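Notebook, Ovis bench, Thursday, after club

Picked up where August left off. The Tukari students want to enter the sorting event at Litville and they want to enter it with the learned policy, the one that takes a typed instruction and pushes blocks around the board. I said I would keep an open mind and write down what I saw. So this is what I saw, plus some grumbling.

Their claim on the sign-up sheet is 80 percent success. I asked 80 percent of what. Answer was that a run counts if the named block ends up "near" the target. There is no definition of near anywhere in the repo. I looked. The plotting script has a threshold in it but it gets overwritten further down by a second one, and the two don't agree. Whoever reads this next, please pick one and delete the other before anyone makes another chart.

Reran the set from the saved start layouts with the stricter threshold. 58 percent. Same policy, same board, same afternoon. I don't think anybody was cheating. I think they watched a lot of nice runs and stopped looking hard at the ugly ones, which I have done myself with much less excuse.

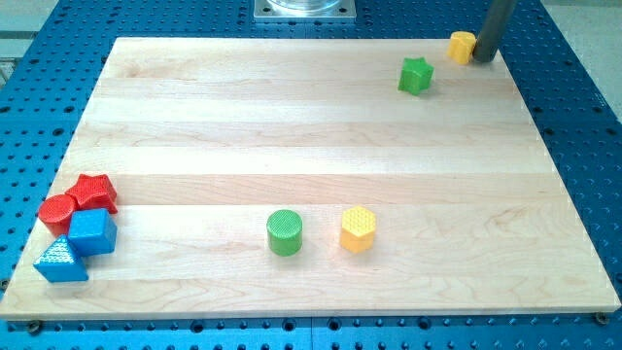
Separate gripe, the instruction list. Most of the instructions name both a color and a shape, and for most starting layouts you could throw away half the words and still know which block is meant. A policy that only learned colors would look pretty smart on that. The shapes have to matter. With a red star and a green star both on the board, "push the star" is a bad instruction and "push the green star" is a fair one, and the same goes for the two cylinders. I want more pairs like that. I also want starts where the named block is jammed up against others, the way the red and blue ones are bunched at the left there, instead of sitting out in the open like the green cylinder. Getting one piece out of a clump without dragging its neighbors along is the hard part of this task, and the current list hardly asks for it.

Students' reply was that clumps are unfair because a human would have trouble too. Maybe. Then let's have a human drive it with the joystick on the same layouts and get a number. I am tired of arguing about what a human would do when we have a room full of them.

Chan (the scripted baseline, for anyone new) still hasn't been run on the full list. It's dumb code and I suspect it does better than people expect on the easy starts. If it does, that goes on the poster too. No leaving it off.

To do before next session:
- one threshold, written in the readme
- 15 clump starts, layouts saved, not eyeballed
- 2 operators on joystick, same starts
- Chan on everything
- log time per run, including the ones that get stopped by hand
- stopped by hand = fail. Not "excluded."

Left the policy checkpoint alone. No retraining until the test list is frozen, and I mean frozen. If the number drops again we report the number that dropped.

Controller off, key back in the drawer.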